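14/09/2019. Cuaderno del taller, mesa grande

Hoy ha sido uno de esos días en que no quiero apagar la lámpara. Llegaron por fin las planchas 1 a 5 de «Litari» escaneadas en condiciones, y por primera vez veo el álbum como álbum y no como un montón de hojas sueltas. Simão ha entintado el prólogo con pincel, sin plumilla, y le ha cambiado la respiración a todo: los negros pesan, la nieve del puerto de Prikia parece de verdad fría. ¡Qué maravilla de página 3! Le he escrito enseguida para que no toque nada más ahí.

Para quien lea esto sin haber estado en la reunión de junio: mantenemos el relato en dos tiempos. El presente del nieto va con línea limpia y bocadillos cerrados, y la parte del abuelo, el relojero Loureiro, va sin marco de viñeta, con el texto en cartelas manuscritas. Hanne insistía en que el lector no necesita una fecha en cada salto, y después de ver las planchas juntas le doy toda la razón. Quitamos las fechas de las páginas 2 y 4. Dejo solo la de la carta, que forma parte del dibujo.

Pruebas de color. Papel estucado mate frente a offset ahuesado. El mate gana en los azules de la noche, pero se come la textura del pincel; el ahuesado la conserva y además calienta las caras, que era lo que buscábamos para la cocina de Loureiro. Me quedo con el ahuesado aunque haya que subir un poco el magenta en las escenas de interior (la prueba B salió verdosa, sobre todo en las manos). Repetir la B con el perfil corregido antes de mandar nada a imprenta.

Guion. Anoche reescribí la escena del tren y creo que ya funciona. Antes Loureiro contaba en voz alta lo que acabábamos de ver dibujado, un error de principiante que llevo arrastrando media vida. Ahora calla durante dos páginas enteras, y la única palabra es el nombre de la estación. Leída en voz alta dura menos, pero mirada dura muchísimo más, y eso es justo lo que quería. Simão me pidió una viñeta adicional para el humo; se la doy encantado, sale de la tira de abajo, que iba sobrada.

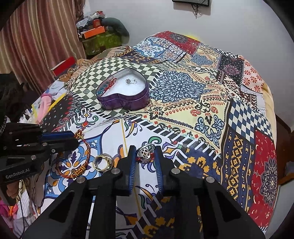

Anillos dorados y plateados sobre la colcha estampada.

Rotulación. Hanne ha probado su alfabeto nuevo, al que llama Flaltiteo porque era lo primero que le salió al teclear con la fuente a medio hacer, y así se queda. Tiene unas eñes preciosas y una «g» que baila un poco. En las cartelas del abuelo va perfecta; en los bocadillos del presente me cuesta leerla a tamaño real. Propuesta: Flaltiteo para el pasado y la letra habitual para el nieto. Ella está de acuerdo, y ya ha dibujado tres variantes de la «a» para que no se note la repetición. Falta revisar las tildes en mayúscula, que rozan el borde superior de la cartela en la plancha 4.

Cuentas del libro: 80 páginas cerradas, cubierta aparte, tirada de 700 ejemplares. Con el ahuesado el lomo engorda, así que hay que recalcularlo antes de que Simão remate el dibujo de la cubierta. Le gustaría que la vía del tren entrase por la contra y saliese por la portada cruzando el lomo. Me parece una idea estupenda, pero si el lomo cambia dos milímetros la vía se parte. Que la deje a lápiz de momento.

Otra cosa que me tiene contento: el dosier final. Teníamos miedo de que un apéndice histórico detrás de una historia tan íntima sonase a deberes. He montado una maqueta con el mapa del puerto, unos apuntes de los cuadernos de Simão y la transcripción de la carta, y se lee con gusto, casi como una última escena. Ocuparía unas 5 páginas. El mapa hay que redibujarlo, el río va al revés con respecto a la plancha 1 (culpa mía, lo calqué del boceto antiguo).

Dudas abiertas:
¿La madre aparece antes de la página 20 o esperamos? Yo esperaría. Simão no.
El título en el lomo, ¿de arriba abajo o de abajo arriba? Mirar la estantería y decidir de una vez.
El sombrero de Loureiro cambia de cinta entre la plancha 2 y la 5. Oscura en todas.
Preguntar en imprenta si la guarda puede ir en tinta plana.

Para la próxima sesión: prueba B corregida, lomo recalculado, tildes, río. Simão trae los lápices de la escena del tren completa y tengo unas ganas enormes de verla. Las planchas originales quedan en la carpeta gris del segundo cajón, con papel de seda entre hoja y hoja; por favor, sin cafés en la mesa cuando estén fuera.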